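Workshop notebook - soft goods bench, Stetcombe
22/04/2024

Subject: sorting the remnant fabric, and the question of what the table should wear.

Started with the Puvell remnants, which have lived in a sack under the stairs since November and have been moved more often than they have been used. The plan from last time was to sort by weight of cloth. The plan lasted one armful. Weight turns out to be a matter of opinion when a thing is gathered, hemmed and folded back on itself, so I have gone over to sorting by print: plain, stripe, spot, and "other", with other already winning.

Rules as they stand now, written down so I can't change them after lunch:

1. Anything under 25 cm on its short side goes to stuffing, however pretty.
2. Existing stitching stays in until the piece has been measured. Unpicking first and measuring second is how we lost the good Gurkari lining.
3. One piece in the tray at a time. The tray is a holding place and has no ambitions to be storage.
4. Nothing gets ironed to make it look more useful than it is.

The table is still in the fruit cloth. I have complained about it in this notebook before and will go on doing so. It wipes clean, it lies flat, and it is impossible to judge a color on it, because whatever you put down is immediately in competition with a strawberry. Red pieces are the worst. 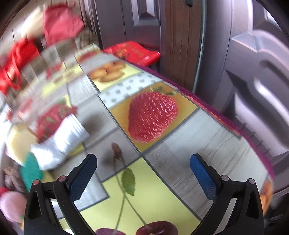
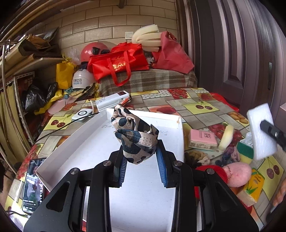

Cherries on yellow, whichever way you look at it.

Spotted piece

Beige-pink with large black spots. There is a stitched band across it, which under rule 2 stays put for now. It will not lie down. I have entered it as "spot, with band" and left the column for probable use blank, having already filled that column in twice in pencil and rubbed it out twice.

Question for whoever has the bench next: do we keep spots together regardless of ground color? I say yes. The Nogueira pattern wants contrast panels and doesn't care what is behind the spots, and two boxes of spots would mean two boxes to look through.

Tray

White cardboard, low sides, one corner worn brown. It has handwriting inside in two places, faint enough that I would not trust it as a label. New labels go on the outside, on tape, in marker. Please do not write on the bottom of the tray. It gets covered by whatever goes in it, a flaw in the system that seems to need discovering afresh every few months.

Cloth under the cloth

Idea: a plain gray sheet over the middle of the table for color matching only, fruit left showing round the edges for morale. There is an offcut on the roll, 213 cm long, that would do. Roll said 222 on the tag. Somebody has had nine centimeters and not signed for it.

To do

- measure spotted piece, band included
- cut gray sheet, write the new length on the tag
- tape labels for the trays
- order pins, box of 300
- empty "other" before it needs its own sack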